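Re: [sulley-governors] School self-evaluation form, who fills in what

Date: Feb 2, 2020

On the question of the self-evaluation form, I have put my answers under the quoted part. Sorry for the length. I was clerk to two governing boards before I joined this one as a parent governor, and the form has changed several times since then, so please check anything I say against the current version in the shared folder.

> We are a two-form entry primary and our last full inspection was
> five years ago. The head has circulated a self-evaluation that runs
> to 19 pages. Several of us found it hard to follow and one governor
> asked whether we are supposed to write part of it ourselves. The
> section on leadership has a heading for governance with nothing
> under it.
>
> Could anyone at another school say:
>
> - whether your governors write the governance section or the head does
> - how long your form is
> - whether you send it to the inspector beforehand or hand it over on
> the day
>
> We also have a new reading scheme (Plovetti) which started in August
> and the form says it has had a strong effect on outcomes in Key
> Stage 1. I don't know how we would back that up if asked.

On who writes it: at our school the head writes everything except governance. The chair drafts that part, it goes round by email, and we agree it at a full meeting so that it is in the minutes. I would not leave the heading blank. If there is nothing under it, the lead inspector will still ask you the same questions, and you will be answering them without having talked it through first.

What we put in ours is quite short. It says how often we meet, which governors are linked to which subjects, what training has been done, and then two things we challenged the school on and what happened afterwards. The last part took the longest to write. We went back through the minutes and found that we had asked plenty of questions but had not always recorded the answers. Our clerk now puts the reply directly under each question, which makes the minutes longer but has saved a lot of hunting about.

On length: ours is 5 pages. It used to be much longer. The old one had whole paragraphs copied from the handbook, and the same attendance table appeared in three places. The head cut it down over a half term, and we set a limit of 2000 words with the data kept in a separate document. I can't say the limit is the right one for everybody, but all of our governors have now read it to the end, and that was not true before.

On sending it in: ours is ready to share when the phone call comes. The school office keeps the current copy in one folder with the single central record checklist, the pupil premium statement and the improvement plan. Ask your office manager where yours is kept and who can get at it if the head is off site. We found that the only up to date copy was on a laptop that went home every night.

On the reading scheme: I would change the wording. If Plovetti only began in August, you have had one full term of it, and the Key Stage 1 results you hold are from the summer before. An inspector will notice that straight away. It would be safer to say that the scheme is in place, that staff have been trained, and that the phonics checks the school does itself show whatever they show. Then say when you expect to look at it again. We had the same trouble with Brosamitz for maths. The form claimed a good deal for it, and when the subject leader was asked, she could talk well about how it was taught but had no figures to go with the claim.

You may also want to ask how children who read at home in another language are getting on with it. The Đỗ reading materials we use for new arrivals come with their own record sheet, and we had to ask for those results to be included in the main tracking.

One other point. Inspectors will want to meet a group of governors, and it need not be only the chair. Agree now who could be free in the daytime at short notice. We keep a list of who can come in and who can join by phone.

Our own governor page on the school website has been redone, with meeting dates, the register of interests and attendance at meetings all in one place. Parts of it may be worth copying. The text from the top of the page is pasted in below, as the link only works from inside our network at the moment.

Governors at Sulley Primary
Meeting papers are available from the school office on request.

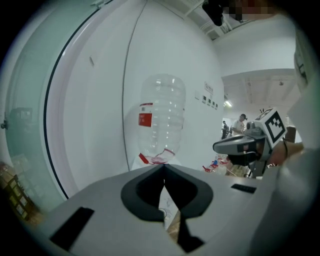
Water jug by the white panel wall

Minutes are published once they have been approved at the following meeting.

If it would help I can send our governance section with the names taken out. Reply to me off list and I will attach it, as the list strips out attachments.

Parent governor, Sulley Primary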